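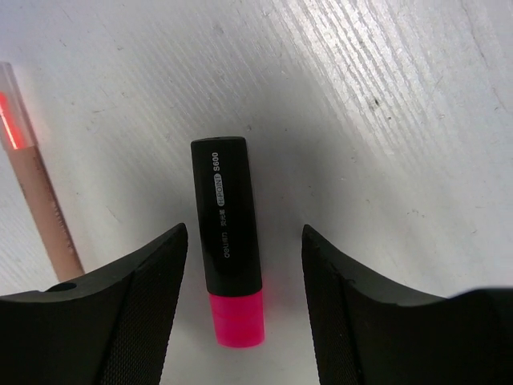
Highlighters are the item we get the most mail about at the Citport supply desk, so they come first on this page. Most of the questions are about color. With many models the barrel tells you nothing about the ink and you have to go by the cap. The deli S600 is one of those, with a glossy black body and, on the pink one, a bright fluorescent pink cap. When you order refills for a shared table, write down the cap color and the code printed on the barrel. "Black highlighter" on a request form will get sent back to you.

Who can order from the supply desk?

Anyone with a desk or a studio table in the building. Visitors can use what is in the trays but can't place orders. If you are on a short stay, ask the person you are working with to add your items to their form.

What comes in a standard desk set?

Two highlighters, two ballpoint pens, a pencil, an eraser, a ruler and a pad of sticky notes. Scissors and staplers are shared and stay in the drawer under the printer. You can leave items out of the set by crossing them off the form. You can't swap them for something else.

Which highlighter colors do you carry?

Yellow, pink, green and orange. Blue was dropped in August. It was too dark over printed text and most of it came back to us unused.

Can I use a highlighter on inkjet prints?

You can, but let the page dry first. Five minutes is enough for normal text, and heavy black headings need longer. Laser prints can be marked right away. If the tip picks up ink and starts to leave a gray line, run it over scrap paper until the color is clean again.

My highlighter is dry. Should I throw it out?

Check the cap first. If it wasn't pushed on all the way, close it, lay the marker flat overnight and try again. If it still skips, put it in the return box by the door. Please don't put dry ones back in the tray.

How should markers be stored?

Lying flat, with the cap on. Standing them up in a cup is fine for a day or so. Over a longer time the ink settles toward one end, and a marker kept tip up will write pale.

How do I get marker off a white tabletop?

Wipe it with a damp cloth as soon as you see it. On the tables with a raised grain, wipe along the lines, or the ink gets pushed down into them. For an old mark, use a little rubbing alcohol on a cotton pad and go over it with water afterward. Don't use the scouring sponges from the kitchen. They leave scuffs that do not come out.

Do you have wooden rulers?

Yes. They are kept with the drawing supplies, and you need to ask for one on the form. The standard set has a plastic ruler. For cutting, take a metal one from Firnent, the model shop on the ground floor, and bring it back the same day.

How long does an order take?

If the item is on the shelf, it will be in your mail slot the next working day. Items we have to bring in from Votier take up to 12 working days. Itziar Goicoechea sends that order out once we have at least 10 requests, or at the end of the month if we don't.

Can I order in bulk for a workshop?

Yes, but tell us early. Our largest order so far was 700 pencils for the Ibarra drawing course, and they filled the whole storage closet. Write to Benoît Gilbert with the number of people, the items and the room. Leftover items that haven't been opened can be returned to the desk. Anything opened stays with the workshop.

Page updated 22nd October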